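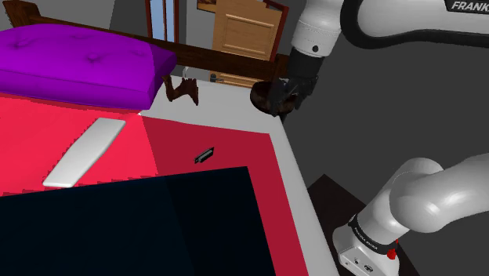

3 July 2025

Simulated bedrooms are fine. Simulated kitchens too. My gripe is with what we let ourselves claim afterwards.

The Tilix results came out and the line everyone repeated was the big one: a policy trained wholly in rendered rooms, 612 of them, picking up household things it had never met. Good. I beleive it. I've run the same recipe at Brisby, on a smaller pile of rooms, and the curve goes up just as they say.

But read the test section. More rendered rooms. Same engine, same lights, same contact model. A bowl at the edge of a bed is a decent hard case, round, shiny, nothing flat to pinch, and a mattress under it that ought to give. In most of these engines it doesn't. The bed is a box with a cloth picture on it. Blanket, same. So the arm learns a bowl on a pale box, and we write "soft furnishings" in the abstract.

Colour gets swapped, textures get swapped, the camera gets tilted. All cheap. Squash, drag, a rim slipping under a finger: expensive, so left for later. Later has been a while now.

We tried the dull thing in January. Took 20 tasks the policy did well on in simulation, set them up on a real arm with a real duvet. Two went through first time. Two! Then we softened the contact in the simulator, retrained, tried again and got 7. Still poor. Far more useful to me than another thousand rooms, and it took about a fortnight.

The usual reply is that scale will sort it. Kokness made that case well and I half agree, for seeing. Shadows, clutter, odd angles, yes, more rooms helps and keeps helping. For touching I don't see how. You can't learn give from a surface with none in it, however many times you recolour it.

So, a small ask. One real table of numbers in every paper, even an ugly one. Montoya does this already and thier scores look worse than everybody's. I trust them most.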